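Pick and place sim: grasp holds in the hand, then fails on the way to the tray

Simulation and Tooling board – 9 replies

nwhiteley
Original poster
I have a pick and place task in simulation, Panda arm, parallel gripper, one carrot-shaped object, one open tray on a table. The policy was fine until I moved the project to the October build. Since then a share of the episodes end with the object leaving the fingers during transfer. It does not slip down. It leaves sideways at a speed that makes no physical sense and the episode is scored as a failure.
Gripper force limit unchanged. Friction unchanged. Logs from 600 episodes are on the project share if anyone from Rendon wants them.

pustari_dev
What is your physics step, and how many substeps?

nwhiteley
Original poster
Control at 20 Hz, 2 substeps. Same as before the move.

eynon_b
Two substeps is low for a clamped object with a tapered end. The contact points walk along the taper, the solver sees penetration, and it pushes the object out. Go to 4 and see if the rate drops.

tk_marl
I don't agree that this is substeps. He ran the old build on two and it was fine. Something in the asset changed. Check the collision mesh before you spend compute on hiding it.

eynon_b
It can be both. A marginal contact setup will pass until the geometry moves a little.

tk_marl
Sure, but then the geometry is the fault and the substeps are the workaround. I would want to know which one I was shipping.

nwhiteley
Original poster
Ran it both ways.
Four substeps, new asset: fewer ejections, still present.
Two substeps, old asset copied into the new build: no ejections in 1,000 episodes.
So tk_marl is right about the cause. The new export replaced the convex decomposition with a single hull. The hull is fatter than the visual mesh near the narrow end, so the fingers stop on a surface that isn't drawn. In the viewer the grasp looks normal, which is why I lost most of an afternoon on gripper settings. 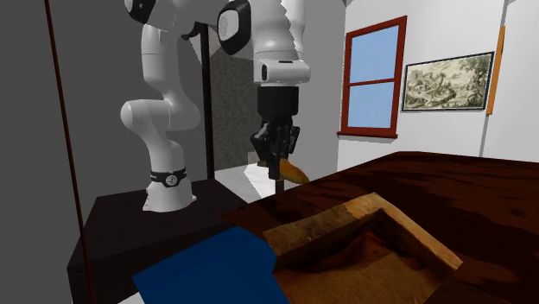

Carrot-shaped object in the gripper, tapered end to the right, tray in the foreground.

rukstead_lab
We had the same export problem on our side. Turn on the collision overlay before you trust any view like that one. Also log contact normals at the fingers. If they disagree with the visual surface by more than a few degrees, stop the run.

hollis
Slightly off topic: does anyone here put an object velocity check in the episode loop? If an object in the hand exceeds what the arm can produce, the episode should be marked invalid. Scoring it as a policy failure pollutes the success rate.

eynon_b
I would be careful with that. An invalid flag is an easy place to lose real failures. A bad squeeze on real hardware can shoot an object out as well.

hollis
Then keep both counts and report both. The threshold goes in the config where a reviewer can find it.

nwhiteley
Original poster
Adding the check with separate counts. I have put the decomposition back and pinned the asset version. I am leaving substeps at 4 for now – the cost is acceptable and I would like the margin. The export bug is filed with Pustari, with both meshes attached.

pustari_dev
Got it, and I can reproduce it. The exporter falls back to a single hull when the decomposition times out, and the warning only goes to the debug log. It should be an error. Leave the asset pinned until there is a patch.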